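3. Building the hand-held pair

3.1 Printed parts and shop tools

All parts of the gripper pair were made in the Boltelwood shared workshop, where the first author is a member. The members can use two filament printers, a drill press and a soldering place, and they pay only for the material. We decided early that every part must be possible to make with these tools, without a milling machine and without ordering from a machine shop. This decision had a cost. The first finger guides were too soft, and the jaws could turn a little to the side when the user pressed hard. Gizella Lengyel proposed to print the guides standing on their short side, so that the layers run across the load, and after this change the side play was small enough that we stopped working on it.

The housing is printed in white material as one piece. We cut windows into its upper face for two reasons. The first is to save printing time. The second is that the user can look at the linkage during work and see if a screw is coming out, which happened often in the first month. The fingers are black and straight, and they carry soft yellow tips that are pushed on and held by friction. We tried glue before, but a worn tip should be changed in the middle of a session, and glue made this slow. In the whole test period we used 23 tips.

The linkage was drawn by Máté Barta after an older design from the Drolis project. We kept the lengths of the two main bars and changed only the position of the return spring. In the older design the spring pulls strongest when the jaw is almost closed, and a person who holds the tool for one hour feels this in the thumb. In our version the force is more equal over the travel. We did not measure the thumb force with an instrument, so this is only the opinion of the people who used both.

3.2 Cable and wrist load

The electronics are not powered from a battery inside the handle. We made one version with a battery, and it was too heavy in the back, so that the tips were always rising when the hand became tired. The present version has a thin cable that leaves the tool on the lower side. The cable must hang free. When it was fixed to the forearm with a strap, the users turned the wrist less than they would turn it naturally, and we wanted to avoid this. On the other hand, a hanging cable can catch on the table, and we lost 77 recordings in this way before we put a longer cable on both tools.

The control board is a Wornon board of the smallest type. It reads the opening of the jaws 100 times in a second and writes the value together with the time. We had one spare board, and it was needed in January, when the connector of the first one broke from the solder.

3.3 Thin and soft objects

Most of our early trials were done with wooden blocks and cups, and these objects hide the weak points of a gripper. A block can be held at many places and it keeps its shape. For the second round we therefore took things that are bought in any small store, wrapped in thin plastic, and we worked with two tools on one table. Figure 2 shows a pack of tissues in such a trial. The fingertips of the right tool have taken the pack at its corner, where the top flap is partly lifted and crumpled between them, while the left tool points forward over the table with its fingers slightly open. A second white package, with blue print, is near the housing of the left tool.

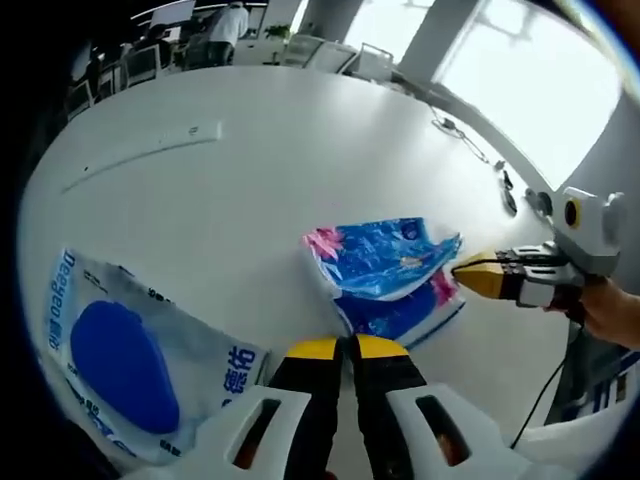 Figure 2. Two-handed trial with wrapped goods, seen from behind the fingers of one tool.

3.4 Results of the trials and changes to the tips

We made 523 trials with wrapped goods. A trial was counted as good when the object was lifted free from the table and put down again without falling. The result depended much more on the first contact than on the closing force. When the tips came to the object flat, the film slid away in front of them, and more force only pushed the whole pack over the table. When one tip came a little under a fold, the grip was usually good also with a weak force. The users found this without instruction from us, and after a short time they were all looking for a corner or a flap first.

From this observation we changed the tips two times. In the first change we made the end thinner. This helped with film, but the thin end bent when the user lifted a full pack, so we went back to the old thickness and made the end round. In the second change we printed fine grooves across the inner side. The grooves are useful on film and make no difference on paper. They also collect dust, and the tips should be wiped with a damp cloth before each session.

A problem that we could not solve is the smooth table. The table top has low friction, and a light pack moves away before the second tip has touched it. The easy solution is a rubber mat, and Eyvindsson supplies one in a suitable size, but we did not want to use a mat, as the tables in a normal home have none. For now the user holds the object with the other tool. This works, but it means that some tasks which could be done with one hand are recorded as tasks for two hands, and the reader should remember this when comparing the times in Section 4.

The drawings for the housing, the guides and the last version of the tips are given in the appendix. The spring is a standard part, and its position can be moved by one hole in each direction if the user has a smaller hand.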